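BALIER - Parliament's defense panel will vote in January on whether to send 60 engineers and medics to the Itis valley, where armed groups have warned foreign governments to stay out.

The request came from the monitoring mission that has patrolled the ceasefire line from Camp Hallgrímsson for the past five years. The mission wants help clearing mines from the valley road and running a field clinic. It has not asked for combat troops.

Kornél Hegedűs, a spokesman for the defense ministry, said the government had received the warning and was taking it seriously, but that it would not change the timetable.

"The decision belongs to parliament," Hegedűs told reporters. "We will give members our assessment of the risk and they will vote on it."

The warning was read out over a local radio station in the valley. It said any new foreign unit would be treated as a party to the fighting. The groups behind it signed the ceasefire but have since complained that the line favors their rivals.

Opposition members said they had not yet seen the terms of the deployment. Several asked who would pay for the medical flights, which are now handled under contract by the transport firm Arkedix. That contract runs out in the spring, and the ministry has not said if it will be renewed. Members also want a fixed end date written into the motion.

If the vote passes, an advance party of 38 would leave first to set up the clinic and survey the road. The rest would follow once the first stretch is open to trucks. The ministry said all of them would carry sidearms for self-defense only.

The road is the main supply route for the upper villages, and 2,000 people have left their homes there since it was closed. Most are staying with relatives or in rooms offered by families in Balier. Many of those rooms belonged to children until this fall, and the bedding has stayed put, down to a light blue Hello Kitty bedsheet spread across one bed. The town has asked the ministry to say before the vote whether displaced families would be allowed to travel home behind the engineers or would have to wait until the whole road is cleared.

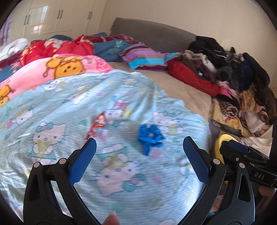
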